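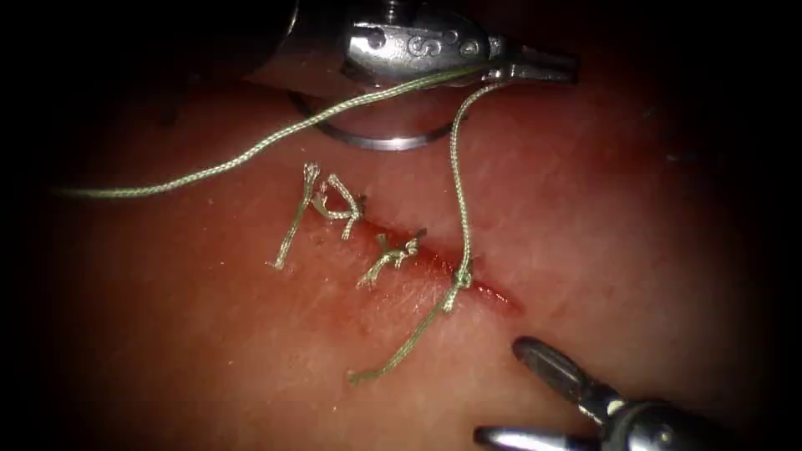 图1 缝合进行中,已有三个线结,第四处正在绕线

发件列表:Tekdale 缝合数据讨论组
主题:Re: 示教采集进度,以及失败片段留不留
日期:30/01/2026

大家好,

拖了好几天才回信,这周都泡在采集间里,晚上回去只想躺着,见谅见谅!

先说进度。Clurnar 这一批的目标是 50 段完整示教,目前入库 15 段,比我预想的慢不少。慢主要慢在打结上。进针出针大家都练熟了,一段动作录下来干干净净,可一到绕线,两只手的节奏就各有各的脾气:有人喜欢先把长线拉出来放好再绕,有人边绕边拉,轨迹画出来简直像两种任务。我现在的想法是都收,元数据里加一栏“绕线习惯”,训练的时候想分开就分开,想混着喂就混着喂。

上次有人在列表里问过线的问题。编织线在画面里纹理很明显,对跟踪是好事,麻烦的是线一拱起来就会挡住夹爪,或者从器械前面横过去,分割模型这时候最容易把一根线认成两根。下面这种双器械同时牵着一根线的时刻,我建议标注时一律按“同一根线”处理,哪怕中间有一段看不清,也别断开编号。

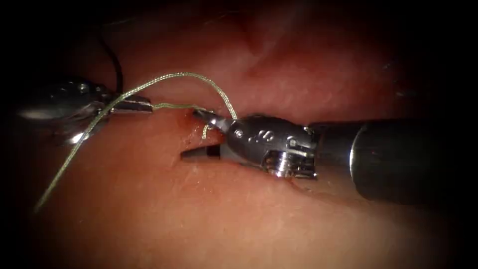
Rattanakul 组的回信里倒是提了相反的意见,说遮挡超过几帧就该断开重新编号,否则标注员是在凭猜测连线,模型学到的也是猜测。这话我琢磨了一晚上,觉得有道理,但断开以后“谁牵着谁”的关系就丢了,而我们这一版策略网络偏偏最吃这个关系。折中一下:编号不断,被挡住的那段单独打一个“不确定”标记,算损失的时候降权。Rattanakul 那边要是觉得可行,我这周就把标注说明改掉。

再说失败片段,我把原来的邮件引在下面:

> 各位,十月那批数据里失败的片段都删掉了,
> 我现在有点后悔。模型在顺利的时候表现不错,
> 一旦针的角度偏了,它完全不知道怎么往回调,
> 就那么举着。这一批能不能把“夹偏了再重新夹”
> 之类的过程留下来?哪怕质量差一点也行。
> 另外 Primach 的导出脚本到底谁在维护?
> 时间戳又对不上了。

我举双手赞成留!从现在起,凡是操作者自己纠正回来的片段,一律保留,标签写 recovery,别再混进 fail 里。彻底没救回来的也先存着,单独放一个目录,训练默认不读。硬盘还够用,3839 号目录刚腾出来,尽管往里放。

提醒几件小事,都是我自己踩过的坑:

录之前先看一眼两侧器械的初始姿态,夹爪是开是合要写进开头那一行备注。我有一段忘了写,后来对着关节数据倒推了半天。

换操作者的时候请停录重开,别接着录。两个人的手感混在一段里,切都不好切。

入针前稍微停一拍。这一拍对做阶段划分的人特别有用,自动切分基本就靠它了。当然别停太久,不然模型也学会发呆(十月那版就有这毛病,到了切口跟前愣着不走,急死人)。 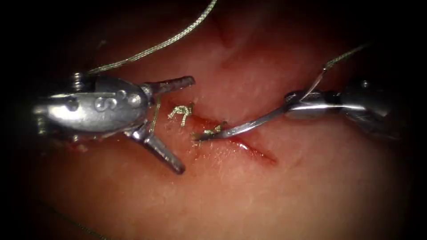
图2 持针器夹着弯针,针尖触及切口左上部,左侧抓钳张开

阶段标签目前分 4 类:入针、拉线、绕线、收结。有人私信我说应该把“调整针位”也单列出来,我个人倾向于加,可是已经标完的要返工,工作量不小。大家表个态吧,直接回这个主题就行,别私信我了,我真的会漏看。

Primach 导出脚本的问题我去查了,时间戳对不上是因为左右两臂各用各的时钟,导出时只校了一边。补丁已经放在共享盘的 tools 下面,先别覆盖旧文件,拿一两段试试,有问题把日志贴上来。

下次我会把前 15 段的轨迹图一起发出来,顺便把新的标注说明附上。

祝好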